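The day the arm let go of nothing

I promised a few people I'd write up the gripper fault properly once I'd calmed down about it. It's 11 Feb 2026, I've calmed down, and the coffee is hot, so let's go.

Quick background if you've landed on this blog for the bread posts. By day I work at Stusbridge, which does laundry for hotels and clinics, and my corner of the building is the sorting cell. There's a robot arm, it has a two-finger gripper and a little camera at the wrist, and its job is to pick cloth items out of a pile one at a time and drop them on a belt. That's the whole job. A bored teenager could do it with one hand while texting. It took us most of a year to get the arm to do it badly and another few months to get it to do it well.

The software that decides where to pinch comes from a small outfit called Feturex. The gripper itself is a Jistar, the older type with the blocky fingers, and ours had already had a hard life when we got it. I like it, scuffs and all.

So. The fault.

Back in June we had a good long stretch. The cell had done 3100 picks without anyone having to open the gate, and I was being pretty smug about it. Then one afternoon I'm at my desk eating a granola bar and I hear the arm going. It wasn't crashing or grinding. It was just going, a nice steady rhythm, swish, click, swish, click. And something about it bugged me, and it took me a minute to work out what. There was no thump. When a wet towel lands on the belt there's a thump, and there hadn't been one in a while.

I walked over and the arm was picking up nothing. It would dip into the bin, close its fingers, lift, swing over to the belt, open its fingers very politely over an empty spot, and go back for another one. The screen was counting every one of those as a success. Green, green, green. I scrolled back and it had done 24 of them in a row.

Now, an arm that moves air around isn't dangerous by itself, and if that were the whole story I'd have laughed and fixed it and gone home. The bit that scared me came next.

I hit pause. I did NOT hit the emergency stop, I hit pause, on the screen, with my finger, like a person who has gotten comfortable. Then I opened the gate and leaned in to look at the fingers. And the gripper closed.

It didn't get me. My hand was a good forearm's length away. The arm didn't move either, only the fingers, snap, shut. But I've been pulling stuck pillowcases out of that gripper for a year, and I know exactly where my thumb usually is when I do it. I stepped back, hit the big red button that I should have hit in the first place, and sat down on an upturned crate for a bit.

OK, what went wrong. There were two things, and they were both dull.

The first was how the gripper decides it's holding something. Ours does it by finger position. You tell it to close, and if the fingers stop before they're all the way shut, there must be something in between, so: got one. Works great on towels. But the fingertip pads on ours had worn down, and one of them had been swapped for a spare that didn't sit quite right on its mount. The fingers were stopping a hair early on their own. The software saw that hair of a gap and thought, ah, a thin piece of cloth, lovely. Every time. You could have run it in a bare bin all night and it would have told you it was having the best shift of its life.

The second thing was the snap. Pause on our setup stopped the arm. It did not cancel a gripper command that was already waiting in line. So when I paused in the middle of a cycle, there was a close command sitting in the queue, and it went through a couple of seconds later when the gripper was ready for it. The gate should have caught that, you'd think! Open gate, everything dead. Well, the gate switch cut power to the arm's motors. The gripper was on its own supply, because whoever wired the cell (it was me, I wired it, there's a drawing with my initials on it) didn't want it dropping whatever it was holding every time someone opened up. I remember being pleased with that idea.

I want to be fair to past me, because keeping hold of a load when the power goes is a normal thing to want. If you're lifting engine blocks you really don't want the fingers to open. But we lift pillowcases. If one falls, it falls on other pillowcases. I'd copied a rule from heavy machines onto a machine that had no use for it, and what I got in trade was a live pincher inside an open gate.

I reported it, which was a fun email to write. The cell was locked off for 2 weeks. I was cranky about the first few days and then glad of the rest, because once you start pulling on a thing like this you find other things.

What we changed, for those of you who run something similar and asked:

The gate now takes the gripper down too. Fingers lose power and go slack, whatever they were holding drops, and it's completely fine. Before we signed off on that we opened the gate in the middle of a cycle 40 times, at every awkward moment I could think of, with a wooden spoon between the fingers instead of anything I was born with. The spoon came out with a few dents from the early tries, when I'd gotten the wiring only half right. It lives on my monitor now.

Pause clears the queue. Anything that was waiting gets thrown out and the cycle starts over from the top. It costs a few seconds and I don't care.

The "am I holding something" check now uses two sources. Finger position is still in there, but the wrist camera also takes a look after the pinch, and if the two don't agree the arm stops and asks for a human. The first week of that was miserable, I won't lie — it asked for a human every few minutes. White items on a white liner were the worst. It had trouble telling a pinched napkin from a wrinkle. We moved to bright test cloths for tuning and worked our way back to the pale stuff slowly, and it's decent now. Not perfect. It still gets suspicious of a washcloth now and then.

And there's a dumb little self-test at the start of every shift. The fingers close on nothing, in the open, and the software writes down where they stop. If that number has drifted, the cell won't start. This would have caught the original problem all on its own. It took me under an hour to write, and I've had some feelings about that.

The gripper question came up, of course. Feturex suggested we replace the whole thing, and we got a quote for a newer one through Vukčević, who supply most of our belts and spares. It was a nice gripper. It was also more money than I felt like asking for in the same month as that email. The wear wasn't really the problem. The problem was that we had no way of noticing the wear. So we put matching pads on, ran the zero test, and the old blocks are still in service, chips and scratches and all. When the number drifts too far, we'll talk again.

A couple of people have asked whether I trust it now. I don't know that I did before, in any way I'd thought about. I'd stopped looking, that's all. A long run of green does that to you. These days when I go through the gate I hit the big button first, I lock it, I put the key in my pocket, and then I try the start button anyway to see that it does nothing. It makes me slow and I'm told I look like somebody checking the stove before a vacation. Fine by me!

I've also gotten into the habit of looking through the wrist camera pictures at the end of the day, just flipping through a handful. You learn a lot from them about how cloth behaves. A good pinch pulls everything up into a point and the fingers nearly meet, and a bad one grabs a fat roll of fabric that unrolls on the way to the belt. I used to only look at the failures. Now I look at the ones marked good, too, and every so often I find one where I'd have said no.

Next up is the belt end, where things sometimes land half on and half off, and I have a theory involving a piece of pool noodle. I'll post about it if it works. Probably if it doesn't, too. And yes, the rye starter is alive, thank you for asking, it got a bigger jar.

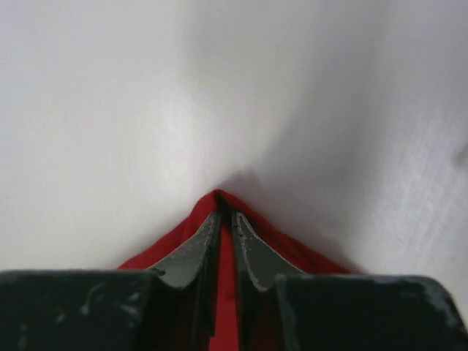
Red test cloth between the fingers, wrist camera view. Old blocks and their scuffs in all their glory.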